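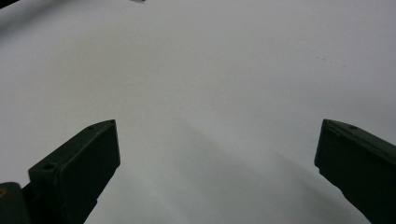
Figure 1. A pale, plain work surface with nothing laid out on it.

Unit 4: Preparing and keeping a clear work surface

These notes go with the practical session on bench work. Read them before you come, and bring them with you. The Verkislow booklet covers the same ground in its second chapter, but the order of steps there is different and you should follow the one given here.

4.1 What we mean by a clear surface

A surface is clear when there is nothing on it that does not belong to the next job. Pens, cups, phones and offcuts all count. So does the tray from the job before, even if you think you will want it again soon. Put it on the side shelf.

A clear surface is also plain. Pale grey and off-white are the usual choices for sorting and laying out, as most small parts are darker than that and show up well. For white or clear parts, put down one of the dark mats from the drawer under the sink. Patterned cloths and printed paper should not be used for laying out. Small screws and pins are easily lost against them.

4.2 Covering the bench

If the bench top is marked or stained, cover it. We use plain paper off the roll, or the wipe-clean sheets from Kordestani. Paper is cheaper and goes in the recycling afterwards if it has no oil on it. The sheets last longer but must be stored flat – once folded, they keep the crease.

Cut the paper 200 mm longer than the bench. Smooth it from the middle towards the ends and tape the underside only. Tape on the top catches sleeves and collects dirt.

4.3 Light

Even light matters more than strong light. A single lamp at one side leaves the far side dull and throws long shadows from anything that stands up. Use the ceiling lights first and add a lamp only for close work. 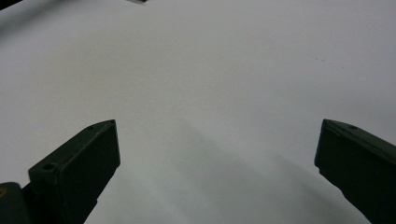

Pale surfaces seldom look the same all over. One side will usually seem brighter than the other, and corners tend to look dimmer. Do not take this for dirt and start scrubbing. Move your head, or move the lamp, and see whether the dull patch moves too. If it stays where it is, wipe it.

4.4 Wiping down

Use a damp cloth, not a wet one. Start at the back and work towards yourself in straight, overlapping strokes. Turn the cloth when you reach the front edge. Finish with a dry cloth.

The Grondar cleaner is for bare bench tops. It should not go on paper or on painted boards. For the painted boards use warm water with a drop of washing-up liquid, and leave them to air for 11 minutes before you put anything down.

If a mark will not come off, leave it and write it in the bench book. Scouring pads take the finish away and the rough patch then holds dirt for good.

4.5 Laying out

Begin in the middle and leave a hand's width free along every edge. Small parts go nearest to you, large ones at the back. Keep a gap between groups that you can see without bending down. Lids and empty boxes go on the shelf.

When you stop for a break, cover the layout with a clean cloth or a Costavlow tray lid. Do not push everything together to make room for lunch.

4.6 To do before the session

Choose a table or worktop at home, clear it completely and leave it clear for an evening. Make a short note of what was put down on it first, and by the end what else had joined it. Half a page is enough. Keep the note with your other September work, as we will come back to it in Unit 6.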